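양팔 로봇 셀에서 왼쪽 그리퍼만 블록을 비스듬히 뭅니다. 어디부터 봐야 할까요?

Catherine Haldane
분류: 협동 로봇 / 설치와 유지보수

안녕하세요! 작은 양팔 셀을 맡은 지 얼마 안 된 사람입니다. 요즘 출근하면 커피보다 로봇 전원부터 넣을 정도로 푹 빠져 있는데요, 며칠째 풀리지 않는 문제가 하나 있어서 글 올립니다.

셀 구성은 단순합니다. 창가에 작업대가 있고 양쪽에서 흰색 팔이 하나씩 들어옵니다. 둘 다 손가락 두 개짜리 평행 그리퍼예요. 작업은 장난감 블록을 집어서 정해진 자리로 옮기는 것이고, 제어 프로그램은 Sorklow를 씁니다. 작업대는 판 두 장을 맞대어 놓은 거라 가운데에 이음선이 지나갑니다.

증상은 이렇습니다. 오른팔은 정말 예쁘게 집어요(볼 때마다 감탄합니다!). 그런데 왼팔은 블록을 물 때 한쪽 손가락이 먼저 닿아서 블록이 살짝 돌아갑니다. 어제 227회 돌렸더니 그중 59회가 그랬습니다. 오전보다 오후에 더 자주 나오는 느낌도 있는데 이건 제대로 세어 보지 않았어요.
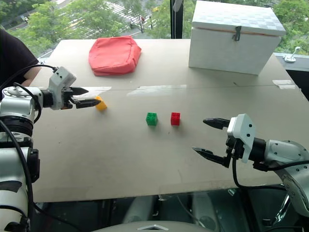

왼팔이 노란 블록 쪽으로 가 있는 모습. 가운데에 초록과 빨강 블록.

지금까지 해 본 것은 손가락 닦기, 제어기 재시작, 그리고 왼팔 파지점 다시 가르치기입니다. 다시 가르친 직후에는 괜찮다가 한나절쯤 지나면 또 그러더라고요. 카메라로 블록 위치를 잡고 있는데, 카메라 쪽을 의심해야 할지 손가락 쪽을 의심해야 할지 모르겠습니다. 비슷한 셀 만져 보신 분들 의견 부탁드려요. 작은 힌트라도 정말 반갑습니다!

Asanka Weerakoon
채택된 답변

오, 이런 문제 너무 좋아합니다. 원인을 하나씩 떼어 낼 수 있거든요.

먼저 카메라를 빼고 시험해 보세요. 블록을 지그나 테이프 표시에 맞춰 손으로 놓고, 좌표를 고정값으로 넣은 다음 왼팔만 반복시킵니다. 그래도 블록이 돌아가면 손가락이나 팔 쪽이고, 멀쩡하면 인식 쪽입니다. 여기서 길이 갈리니까 이 시험을 건너뛰고 나사부터 풀지는 마세요.

손가락 쪽으로 나왔다면 이 순서로 봅니다.

팔을 편한 높이로 올리고 정지시킨 뒤 비상정지를 누릅니다. 그리퍼를 완전히 닫은 상태에서 손가락 사이에 종이를 끼워 보고, 끝과 안쪽에서 잡아당기는 느낌을 비교하세요. 끝만 헐거우면 손가락이 벌어져 장착된 겁니다. 그다음 손가락 고정 나사를 풀고 장착면을 닦습니다. 저는 여기서 먼지 뭉치를 찾아낸 적이 있는데 그 조그만 것 때문에 끝이 눈에 보일 만큼 틀어져 있었어요! 다시 조일 때는 양쪽을 번갈아 조금씩, 설명서에 있는 토크로 조입니다. 마지막으로 플랜지와 그리퍼 사이도 흔들어 보세요. 다시 가르치면 한나절 괜찮다는 말씀 때문에 저는 이쪽이 제일 궁금합니다. 조금씩 풀리는 나사가 딱 그렇게 행동합니다.

케이블도 한번 봐 주세요. 사진에서 왼팔 관절을 감고 도는 검은 케이블이 보이는데, 손목이 끝까지 돌아갈 때 당겨지지 않는지 느린 속도로 확인하면 좋습니다. 당겨지는 자세가 있으면 고정 위치를 옮겨 여유를 주고요.

인식 쪽으로 나왔다면 창문이 유력합니다. 상판에 빛이 꽤 반사되고 있네요. 오후에 잦다는 느낌도 맞을 수 있으니, 블라인드를 내린 채로 같은 횟수를 돌려서 비교해 보세요. 카메라 노출은 자동으로 두지 말고 고정하시고요.

Keir Swanson

판 이음선도 의심해 보세요. 저희 셀은 판 두 장 높이가 2 mm 차이 나서 한쪽에서만 자꾸 실패했습니다. 자 대 보면 바로 나와요.

Alistair Laing

그리퍼 통째로 바꾸는 게 빠릅니다. 저는 바꾸고 나서 조용해졌어요. 뭐가 문제였는지는 모름.

 댓글, Asanka Weerakoon: 바꾸기 전에 좌우를 맞바꿔 끼워 보는 방법도 있어요. 증상이 그리퍼를 따라가면 그때 바꿔도 늦지 않습니다. 공구 좌표는 양쪽 다 다시 잡아야 하고요.

Catherine Haldane
작성자 후기

다들 감사합니다! 좌표 고정하고 왼팔만 돌렸더니 카메라 없이도 블록이 돌아갔어요. 그래서 플랜지를 봤는데 나사 하나가 손으로 돌아갈 정도로 풀려 있었습니다. 전부 풀어 닦고 토크 렌치로 다시 조인 다음 공구 좌표를 새로 잡았고요, 52회 연속으로 반듯하게 물었습니다. 옆에서 보다가 소리 질렀어요!

이음선에도 자를 대 봤는데 단차는 없었습니다. 케이블은 손목이 끝까지 돌 때 살짝 팽팽해져서 고정 위치를 한 마디 옮겼습니다. 블라인드 비교는 아직 못 했고, 나사에 표시선을 그어 놓고 매일 아침 전원 넣기 전에 확인하고 있습니다. 혹시 이 자리에 나사 고정제를 써도 되는지 아시는 분 계시면 댓글 부탁드려요.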